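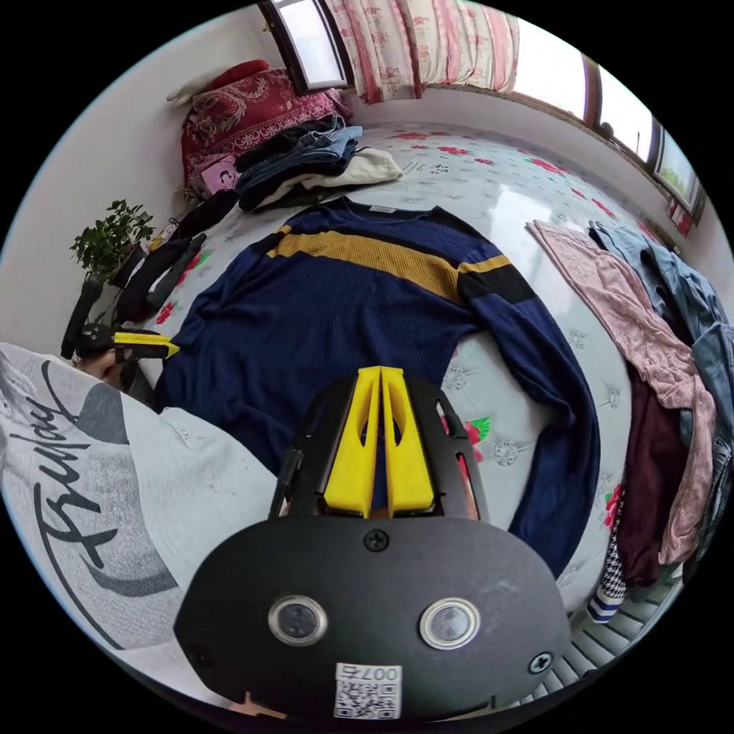
Wed 4 August

The second draft of Saleo is finished. It came out at 383 pages, which is longer than I wanted, and I already know that most of the cutting will be in the middle. The children go back to school next month and I'd like to have it trimmed by then.

For anyone new to the blog, Saleo is the follow-up to Leltby. Leltby was the one about the lighthouse town that wakes up on the wrong planet. The new book is set on the moon the townspeople can see from the harbour, and it has a mostly new cast. The ferry pilot comes back in chapter 6. A few of you asked for her, and I missed writing her too.

I work when the house allows it. On a school day I get five hours, less whatever the washing and the shopping take. In the holidays I aim for 700 words before breakfast and count anything after that as extra. Some mornings I didn't get there. In March I had a bad fortnight when both kids were off with a cold, one after the other, and I wrote a single scene which I have since deleted.

The biggest change from the first draft is the language of the moon people. I had given them long speeches with a lot of apostrophes in the names. My daughter read two chapters and said she was skipping all the names, so the apostrophes have gone. The capital is now Groltia, and you can say it as it looks.

I also took out the trial. It ran for three chapters and the only thing that came of it was that the pilot lost her licence. She now loses it in a letter, on one page. I kept a copy of the old chapters in a separate folder, as I always do, and I doubt I'll open it.

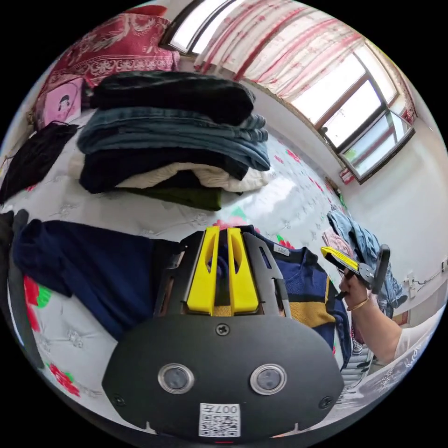
Do you need to have read Leltby first?

You can start with Saleo, as the first chapter covers what happened to the town, but the ending of Leltby will be spoiled for you.

Kiiskinen, the small press that took the first book, will see the new one once I've done the cuts. They haven't given me a date and I haven't asked for one. Last time the edits came back in 5 weeks and most of them were about commas. There was also a long note on tides, which I had got wrong for a planet with one moon that size. I've drawn up a tide table this time and pinned it over the desk.

Next post will probably be about the map.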